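How to Clean Out an Old Desktop Before You Sell It or Pass It On

8/14/18

My brother-in-law called me last month because he had a tower sitting in his closet and wanted to know if he could just put it on the curb. No! Please don't do that. An old desktop is worth a little money to somebody, and if it isn't, it can still go to somebody's kid for homework. But there's some cleanup to do first, both the files and the dust, and I've done it enough times now that I figured I'd write the whole thing down.

Plan on an afternoon. The file part takes longer than you think and the dust part takes less.

Step 1: Get your stuff off it

Plug it in one last time and copy off everything you care about. Photos and tax returns are the obvious ones, but look in the Downloads folder too, and on the desktop itself (I found my daughter's entire fifth grade science report in a folder called "New Folder 2"). Don't forget bookmarks. Every browser has a way to export them to a little file, usually hidden under the bookmarks menu.

I copy everything onto an external drive and then open a handful of files from that drive on a different computer. Open them, don't just look at the names. My friend Armindo Neves skipped that once and ended up with a beautiful list of wedding pictures that wouldn't load.

Step 2: Sign out of everything

Some programs only let you use them on so many machines, and the old one keeps counting even after it's gone. Go through your music program, your photo editor, your office software, anything you paid for, and look for a "sign out" or "deactivate" choice. Write down any product keys while you're in there. Email too, if you use a mail program.

Step 3: Shut down, unplug, open it up

Turn it off the normal way, flip the switch on the back if there is one, and pull the power cord. Then press the power button and hold it for 5 seconds to drain whatever's left. Unplug the monitor, keyboard, speakers, all of it, and put the cords in a bag with a label, because whoever gets the computer is going to want them.

Now find a table. A carpet is a bad idea for static and a worse idea for finding screws. Lay the tower on its side and take the side panel off. On most cases it's two or three screws at the back and then the panel slides toward you. Touch bare metal on the case before you touch anything inside it.
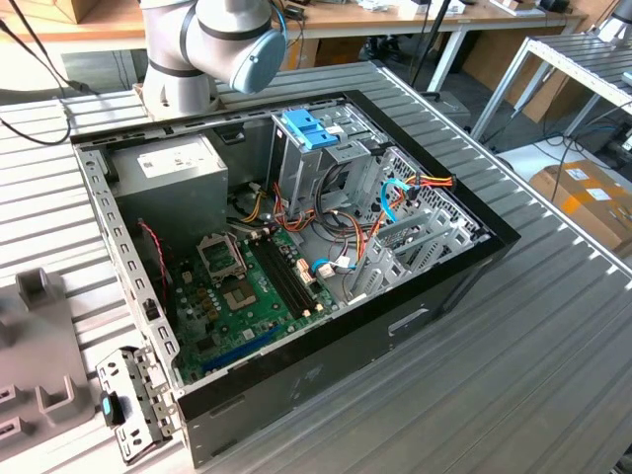

Case on its side with the panel off. The green board is the motherboard.

Put the screws in a muffin tin or an egg carton – a different cup for each place they came from. I've used a coffee mug for all of them and I regretted it.

Step 4: Decide about the hard drive

This is the part people email me about the most. You've got two choices.

If the computer is going to someone you know, wiping the drive is fine. You can use a free wiping program from a USB stick, or the reset option in Windows with the "clean the drive" setting turned on. It's slow. Mine took 7 hours, so I started it before bed. (Put the panel back on and do this before you go any further, obviously, since you need the thing running.)

If it's going to a stranger, or you had bank stuff on there and it makes you nervous, pull the drive out and keep it. A desktop drive usually has two cables, one wide and one narrow, and it's held in with four screws or a plastic clip. Wiggle the cables by the plug, never by the wire. Say clearly in your ad that there's no drive. Plenty of buyers don't mind.

Step 5: Blow out the dust

Take it outside or into the garage. You want a can of compressed air, a soft paintbrush that has never met paint, and maybe a mask if you have cats. Short bursts, can held upright. If you tip the can you'll get a spray of freezing liquid, and you don't want that on the board.

Hold the fan blades still with a finger or a chopstick while you blow on them. Spinning them fast with air is hard on the bearings, and it makes an awful noise anyway. Leave the power supply closed. Blow through the vents from the outside and call it good.
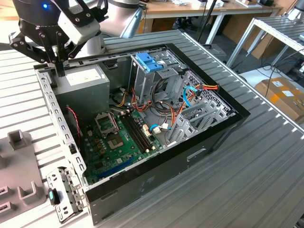 Step 6: Look over what's left

With the dust gone, have a peek at what you've got, so you can answer questions. Read the memory sticks if there are any and write down the size. If you want to keep the processor for another machine, put it in a proper plastic tray or an antistatic bag, and be really careful around the empty socket. On a lot of boards the tiny pins are in there, and one bent pin can ruin the board. 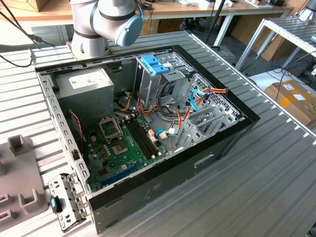 Push any loose cables off to one side so they won't catch on a fan, and check that nothing got left behind in the bottom of the case. I once closed one up with a screwdriver bit in there and had to listen to it slide around all the way to Wandham.

Put the panel back on with the right screws (muffin tin!), wipe the outside with a damp cloth, and peel off any old stickers. A little rubbing alcohol gets the gunk off.

Step 7: Write the ad, or find it a home

Be plain about what's in the box. What works, what's missing, how old it is. I sold my last one for $37 to a guy named Tùng Hồ who wanted it for parts, and he told me he picked mine over a cheaper one because I'd listed everything. I paid $800 for that computer new, so yeah, that stung a bit, but it was gone the same day!

If it doesn't sell, ask at the library or a school. And if it's truly dead, most counties have an electronics drop-off a couple of times a year. Ours is in November, and they take monitors too if you call ahead.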